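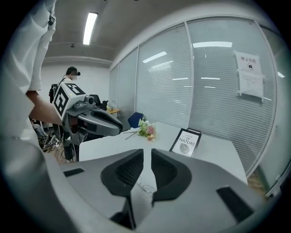 Trestside Wrestling Supporters' Club – Events & Ring Crew Section

Minutes, October 25, 2025

14 comments | 7 shares

Hi all, Benvinda Neves here, doing the minutes again. I write these the way I talk, so if you want the stiff version you'll have to take the pen off me next month (please do!).

We got going late while we waited for Nima Talebi, who was stuck behind the bridge works and had the agenda with him. Apologies came in from the Lumenta end of the membership, who had a show of their own to set up.

Last minutes

Agreed, with one fix. I'd put that the tag match at the summer show ended in a count-out. It was a double count-out, and yes, I've now heard about it from both corners. Changed.

The fall show

We sold 293 tickets, our best for a fall card, and I'm still grinning. The opener ran long and the crowd didn't mind a bit, but it pushed everything back, and the main event got squeezed at the end when the hall wanted us out. Nima thinks we should drop to 5 matches next time and let them breathe. I'd sooner keep 7 and cut the talking – we had one promo in the second half that went on so long my tea went cold. We went around on this for a good while and didn't settle it. Nima will write up both running orders with real times next to them, and we'll pick one at the next meeting.

The women's title match got the loudest reaction of the night. Everybody in the room wanted the rematch, and several people wanted it to close the show. I asked if we could put that down as decided and the answer was yes, so it's decided. Both wrestlers still have to say they're free, of course. I'm calling them.

The ring

Two boards on the hard camera side are making a noise they shouldn't. Moleo, who built the ring for us, have offered to come and look, or we can take the boards over to them and save the call-out. We're taking them over. Nima has the van. He'd like a second pair of hands, and I didn't look away fast enough, so that's me.

Ring ropes: re-taped after the show, fine for now. The bottom turnbuckle pad in the blue corner has split along the seam. I said I could stitch it and got some looks. We're buying a new one.

Training nights

Beginners' sessions are full through to the new year, with a waiting list. There was a long chat about whether people who miss 2 sessions in a row should lose their place. I don't love it – people have shifts and kids and bad knees – but it does seem rough on those waiting. We ended up with this: miss two without a message and your place goes to the next name. Send a message and you keep it. Nima will add it to the sign-up sheet.

Also, bumps are not to be practiced on the thin blue mats. Thick mats or the ring, please. I was asked to minute that in strong words, so consider these strong.

Coach trip to Rullell

The March supercard at Rullell is on. We talked about one coach or two, and it depends on names, so get yours to me with a deposit. Seats are first come, first served, and I'm not holding the back row for anyone, whatever you were told at the bar. Somebody asked if signs are allowed in the venue. Nima is going to find out how big.

Merchandise

The black shirts have sold out in everything but small. We're reordering, same print, and trying a hoodie as well if the price comes back sensible. Old programs are still in my hallway in boxes. Take some. Please, take lots!

Anything else

The bell went missing after the last show and was found in the bag with the extension cords. It now lives with the timekeeper.

Nima asked about music for the entrance of our new heel, and played us three choices off his phone. We liked the horrible one.

Next meeting is same place, same time, with Nima in the chair and the boards hopefully back by then.

Share | 7 shares | 14 comments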